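The basket for the small bricks

We have had the same tub of building bricks since we lived in Stesby, and it came with us to Skestgate without ever being sorted. It was a cardboard box first, then a drawer, then a bigger drawer. Last January I said I would deal with it. It is now September and I have finally made a start.

What got me going was finding a basket that suited the job. I had tried lidded tubs and I don't like them for bricks. The lid goes missing, and with the lid on you forget what is inside. I wanted something open and rigid, with straight sides, that could sit on a white table all week and not look too bad.
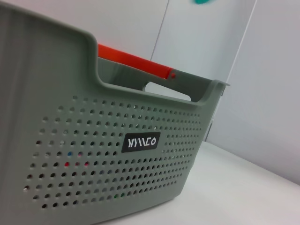 Posted by M. Setiawan
Writes and edits this blog

2025-09-06

The basket is gray-green plastic, and the label on the front says YIMCO. The holes in the wall are small and set close together in staggered rows. You can't see much through them, but a bit of color shows here and there: some blue, some red, a pinkish spot, a little green. I like that. It is enough to tell me the basket is in use without putting the whole mess on display.

I was worried about the holes at first. My old drawer had slots in the bottom and the one-stud pieces used to fall straight through. So before I put anything in a basket with holes I now do a test with the smallest piece I can find. I hold it against a hole from the inside and push it with a finger. If it goes through, the basket gets used for socks. I would do this in the store if I could remember to carry a brick in my pocket.

The other thing I check is the handle. I move the bricks at least once a day, from the table to the shelf and back, and a thin wire handle hurts after a while. A cutout in the end wall is better. You get your whole hand in and the weight sits across four fingers. It also means nothing sticks out, so the basket can go flush against the next thing on the shelf.

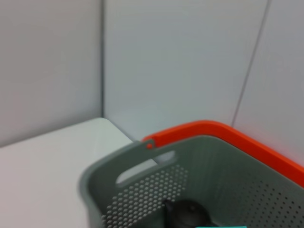 Orange-red rim, and the handle slot in the short end.

The color of the rim was not on my list, but it has been handy. When somebody asks where the bricks are I can say "the one with the orange edge" and that is the end of the conversation. All our other baskets are plain.

Now the sorting itself. I tried doing it by color when we were in Stesby and gave up after one evening. It looks nice, but when you are building you are hunting for a shape, and a two-by-two is hard to find in a heap of all-red pieces. This time I am going by type. Plates in one pile, tiles in another, regular bricks in a third, and a dish for anything with wheels or hinges. Color can wait.

I do it a few pieces at a time on the bare table. I used to tip the whole lot out, and then it was dinner time and 800 pieces had to be scooped back in. A small handful is less discouraging. You spread them so none are touching, pick out the type you are working on, and put the rest back. 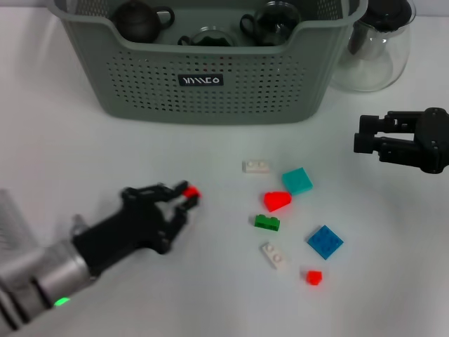

Smooth tiles are the ones I get wrong most often. Upside down they look just like plates, so I turn everything stud side up before I decide. If there are no studs, it's a tile. The thin white plates are a nuisance on a white table as well. I lost one for most of an afternoon, and I may put down a dark placemat next time.

For the piles I am using shallow food containers, 6 of them so far, and they all go on the shelf beside the basket. Anything I haven't sorted lives in the basket. I would rather have drawers, and there is a set at the secondhand place in Gelldale that I keep looking at, but it has 8 drawers and I only have room for 5.

I will keep going through the fall and see how far down I get. There is a layer at the bottom that I suspect is mostly crayon.

Recent posts

Moving the bookshelf to the other wall
What I keep under the sink
A day at the Gelldale secondhand sale
Labels that stay on plastic
Unpacking the last box from Stesby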